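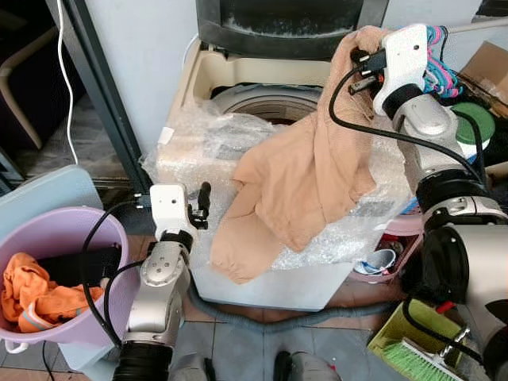 Page last changed: September, on a Tuesday evening

How to wash and put away wool for the winter rental season

I rent out a small house in Vulevell, and with it go the blankets, the jumpers for the guests who come without one, and the cushion covers. In spring all of it must be washed and stored. In my first two years I did it badly and lost a very nice blanket to moths. After that I asked Beathag Innes, who had the wool shop on our street, and most of what I write below I have from her. The rest I learned by making mistakes.

Before you wash

Read the label first. If there is a small tub with a hand in it, wash by hand. If there is a tub with two lines under it, the machine may do it on the wool programme. If there is no label any more, treat the piece as hand wash.

Turn jumpers inside out and close all buttons. Look at the elbows and under the arms against a window. A hole which is small now will be big after the wash, so mend it the evening before. I use a darning needle and wool of nearly the same colour. It does not have to be beautiful.

Do not wash dark and light wool together, also when you have washed them together before and it went well.

Washing by machine

Fill the drum less than half. Choose the wool programme, cold or 30 degrees, and the slowest spin that your machine offers. I use Tonix wool liquid, one cap for a half drum. Powder is not good for wool, it stays in the fibres, and the ordinary liquids are often too strong. Leave out the softener.

Take the things out as soon as the programme ends. Wool that stays in the drum for the night gets creases which are hard to remove, and it begins to smell.

Washing by hand

1. Fill a basin with cool water. If it feels warm on the wrist, it is too warm.
2. Add the liquid and stir it with the hand before the wool goes in.
3. Press the wool under the water and leave it for 10 minutes.
4. Press it gently a few times. Do not rub and do not twist.
5. Change the water until it stays clear. With my big blanket this takes four changes.
6. Lift it out with both hands under it. Wet wool is heavy and it stretches when it hangs from one corner.

Drying

Put a dry towel on the table, put the jumper on it, and roll the two together like a pancake. Kneel on the roll. Then open it and lay the jumper flat on a second towel, in its right shape, away from the radiator and from the sun. Turn it the next morning.

Blankets I lay over two lines of the rack, so the weight is divided. My rack is a Sornamow with 115 cm lines, and a single blanket just fits.

Be patient with this part. When you store a piece that is still a little damp, you will find it with spots in autumn. I wait one full day more after it feels dry.

Folding

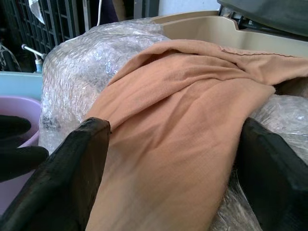 Folded cloth with the hem at the top.

Fold along the length first, then across. Jumpers: arms to the back, then the bottom half up. Keep the folds soft and do not iron them in. For thick blankets I put a roll of white tissue paper inside the main fold, and then there is no hard line in September.

Cotton things can be folded smaller, but I keep them in a separate box, as they are needed also in summer.

Where to keep it

A cotton bag or an old pillowcase is best for wool. Plastic boxes are possible if the wool is very dry and the box closes well. My neighbour Evander Halliday keeps everything in vacuum bags under the bed and is content with them, but my thick jumpers came out flat and needed weeks to recover.

I have two Mowat boxes of 60 litres on top of the wardrobe. One takes the blankets, the other the jumpers. On each I stick a paper with what is inside and the month when I closed it.

Against moths I use cedar blocks. Their smell becomes weak after some months, and then you rub them with fine sandpaper. Lavender smells nice, but I would not trust it alone. Much more important is that the wool is clean, for moths go first to places with sweat or food on them.

In the middle of the summer, open the boxes once and shake out every piece by the window. If you find small holes or something like grains of sand, put the piece in a closed bag in the freezer for two weeks and vacuum the wardrobe well, also the corners.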